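Minibus drivers in Plomamville wait on new permits

Forty minibuses, one inspection lane. That is the short version of what Wojciech Wróbel wants people to know about the permit mess in Plomamville, and he gave it to me twice before I got my coat off.

Wróbel has driven the Mestance route for 9 years. His permit ran out in October. The renewal is "in process," he was told. He has been parked since.

"I went with my papers, all of them. They look at the brakes, they look at the lights, fine. Then they say the stamp is from the old office — so go back. Back where? The old office is closed."

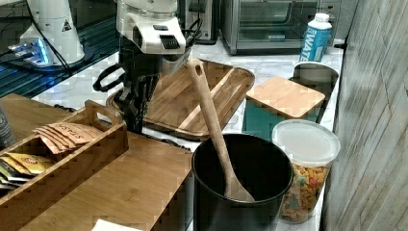 The new rules say every minibus has to pass the brake test and the meter check on the same day. Two lines, two windows. Miss one and you start over. Wróbel has missed the second window 2 times now. He explained the layout of the place with his hands, the inspection yard here, the line of buses out to the road there. "So I am here, at the handle. The man with the stamp is there. At four he goes home."

Does he blame the inspectors? Not realy. "They are tired also."

Willy Van Hecke, who runs the Van Hecke garage on the Mestance road, sees it from the other side. Drivers come in for work they don't need, he says, just to be safe. New pads on good brakes. "I tell them no. They say do it anyway. One day off the road costs them more than my bill."

He counted 127 vehicles through his shop last month, almost double the usual. He would like a second lane opened at the yard, even for mornings only.

Wróbel would settle for a phone call. His next slot is 05/12/2020, first in line if he gets there early enough. "I will sleep in the bus," he said. He has a blanket in there allready.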